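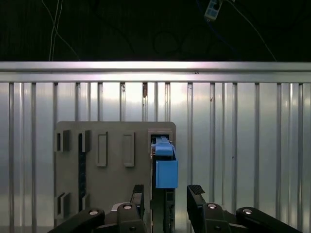
4.2 Timing of contact after separation

The second set of questions asked how soon people got back in touch with a former partner, and who began it. We used the same diary form as Leka and Gilmartin, with one change: respondents could record a message they had written but not sent. Of the 2,982 people who took part, 1,573 kept the diary for the full period and are included here.

Most contact in the first weeks was practical. It concerned keys, post, shared bills and, for parents, the children's week. Entries of this kind were short and were seldom rated as upsetting. Contact with no practical purpose was less common but was rated as upsetting far more often, whichever person had begun it. Unsent messages fell between the two. Several respondents in Dollow wrote the same message on different evenings and deleted it each time, and we counted every attempt as a separate entry.

Figure 5 plots the ratings by week. The line for practical contact is nearly flat. The line for other contact falls slowly until April, when it rises again for those who had a joint tenancy coming to an end. We did not expect this rise and have no diary question that deals with it directly. Comments written in the margin suggest that sorting out the deposit brought old arguments back, but only a small part of the sample left comments.

Seeing a counsellor made less difference to the amount of contact than Usavau's earlier work would lead us to expect. It did go with a difference in how people wrote about it. Those in counselling used the former partner's name more often, and wrote longer entries - up to 940 words in one case. Evangelista found a similar pattern among widowed people, though her entries were spoken and typed up later.

Two limits should be noted. Ratings were made on the evening of the contact, so they say little about how it was felt a month on. We also heard from one side only. Where both former partners had joined the study, their diaries were kept apart and were not compared, as agreed with the Hendatari panel before recruitment began.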